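Kellosthorpe Household Automation Guides
Guide 17: Checking Whether a Two-Armed Robot Can Tidy a Sofa
Last revised Tuesday, November 23, 2021

Purpose of this guide

Tidying a sofa is often listed among the first chores a household robot should be able to do. The objects are light, few of them can break, and the work area does not move. In practice the chore remains difficult for most machines. This guide sets out a procedure for finding out how much of it a given machine can complete without help, and how to record the result so that it can be compared with others.

The procedure applies to machines with two arms and fingered hands. Machines with a single arm should be assessed under the shorter procedure in Guide 12.

Before you begin

You will need the following:

A sofa with separate back and seat cushions
Three or more loose pillows of different colors
A throw or small blanket
A stopwatch
The Kellosthorpe chore sheet, or a plain sheet ruled into four columns

Confirm that the emergency stop works before anyone enters the work area. Set the arm speed to the lowest setting that the manufacturer recommends for work near people. Keep pets and small children out of the room.

Step 1. Define the finished state

Decide what "tidy" means before the machine is switched on. Write it down in one or two sentences, for instance: "All pillows stand upright against the back of the sofa, and none lies on the seat." Vague goals lead to generous scoring. In our July review, two assessors watching the same run disagreed on whether it had succeeded, and the written goal turned out to be the cause.

Step 2. Check the reach

With the hands empty, bring each hand slowly over the seat, first near the front edge and then toward the back. Padded seats vary in height along their depth, and a hand that clears the front may press into the middle. Stop if the fingertips catch on a seam.
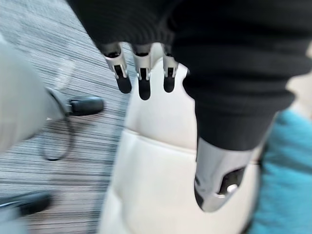

Repeat the reach check with each hand at both ends of the sofa. Note any place that can be reached only by moving the base. If the machine's arms are covered with fabric sleeves, make sure that the cuffs stay clear of the finger joints through the whole movement. Cables should have enough slack for the full reach and should be routed away from the machine's path.

Step 3. Set the starting positions

Place the pillows in positions a household would recognize. At least one should lie across the join between two seat sections, and at least one should lean near an armrest. Avoid placing every pillow in the center. A machine that does well with a pillow directly in front of it may fail at the ends of the sofa, where it must turn or step sideways.

Pale pillows on pale upholstery deserve particular attention. Many vision systems find the edge of a blue pillow on a cream seat without trouble and then lose a white one beside it. Include both where possible.

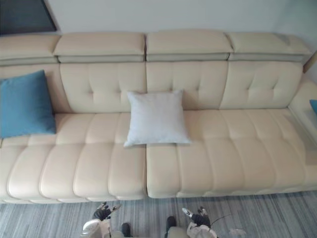
Mark the starting positions on the chore sheet with a simple sketch. Each run must begin from the same arrangement, and a pillow moved by a hand's width can change the outcome.

Step 4. Run the chore

Start the stopwatch when the first arm moves. Allow 300 seconds. Do not speak to the machine, straighten a pillow, or clear a snag during this time. If a person must step in, stop the watch and enter the run as "assisted."

Step 5. Score the run

Enter one of four results: complete, partly complete, assisted, or stopped. A pillow that stands for a moment and then falls counts as not placed.

How current machines perform

Our records hold 614 scored runs, gathered with two control packages, Muleo and Tam. Of these, 92 were marked complete. Most of the remainder were partly complete, usually with one pillow left flat. Throws gave more trouble than pillows, and folding was rarely achieved.

On this evidence, we do not advise households to rely on a machine for this chore at present. Supervised use is reasonable where the operator has been trained. Readers assessing the Gilel hand should also consult the supplement on grip force before Step 2.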